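4.2 The dining room as a reported variable
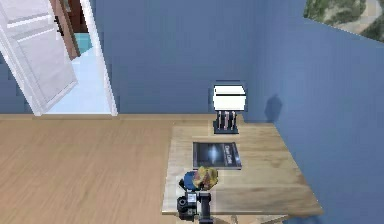

Figure 3. Interior with slate-blue walls and a white panelled door standing open (computer rendering).

What do diners mean when they call a restaurant "authentic"? In our corpus they mostly mean that the menu is short, the bread arrives without being requested, and someone older than the waiter can be heard in the kitchen.

We did not set out to study bread. The coding scheme described in Section 3 allotted it a single category, shared with butter, oil and "other table items", on the assumption that people who had travelled some distance for regional cooking would wish to write about the cooking. They wished to write about the bread. Of the 1,000 reviews collected for restaurants in Florkthorpe and Skevimness, bread was the most frequent noun after "we", if one is generous enough to let "we" stand as a noun, and our software was.

The two towns make a convenient pair. Florkthorpe has a harbour, a food festival and a settled belief that it invented the smoked mussel tart. Skevimness has the same harbour from the other side, no festival, and the same belief. Restaurants in both describe their cooking as local, seasonal and honest, the last of these a claim we had no instrument to test. Reviewers who visited both towns on one trip tended to prefer whichever they had eaten in second, an effect we attribute to the ferry.

Praise clustered in predictable places. Dishes named after a grandmother were rated more favourably than the same dishes under their ordinary names, and this held even at Vitale, where the menu credits a braised lamb shoulder to a grandmother in one season and to an aunt in the next. The recipe, so far as we could establish from the printed ingredients, did not change with the relative. The aunt's lamb was called "a bit dry" by several reviewers. No reviewer had ever found the grandmother's lamb dry, although one did describe it as "confident".

Cetine presented a different difficulty. Its menu runs to 144 items, which by the definition of authenticity most reviewers appeared to be using should have disqualified it at the door. Instead it was among the most warmly described establishments in the sample. Close reading suggests that regulars do not regard the menu as a menu. They order from a blackboard near the till, which lists 4 dishes, and treat the printed document as something for visitors to hold while they wait. Visitors, for their part, ordered from it in good faith and were usually told that the item was off. We coded these exchanges as "service, neutral" after some argument — one coder held out for "theatre".

Scores were of limited help throughout. The sites we drew on use a scale of 1 to 5, but reviewers use it as a scale of two: a 5 for a good evening and a 4 for a good evening with parking. Lower scores were rare and seldom concerned food. The angriest text in the corpus, which runs longer than this section, deals entirely with a cancelled booking and mentions the author's dinner only to report that it was eaten elsewhere. It was nevertheless filed by the site under "cuisine", and so it remains in our data, where it exerts a small downward pull on Florkthorpe seafood.

Price behaved oddly as well. Where a meal was expensive, reviewers explained the cost by reference to the produce, the view or the skill of the kitchen, in that order. Where it was cheap, they explained nothing and told readers not to spread the word, in a public forum, with directions. We find no comparable pattern in the published guides, whose writers are paid to spread the word and do so in an even tone of voice regardless of the bill.

These observations bear on the wider argument about regional identity in two ways. The first is that the flavour of a dish does surprisingly little of the work in accounts of where it comes from; the labour is carried by names, relatives, portion sizes and the timing of the bread. The second is that restaurateurs know this already. The owners' replies posted beneath reviews show a practised grasp of which relative to mention and when, and the reply from Vitale to a complaint about the aunt's lamb consists of one sentence, inviting the customer back in October, when the grandmother would be on again.

Section 4.3 turns to desserts, for which the bread category unfortunately also had to be used.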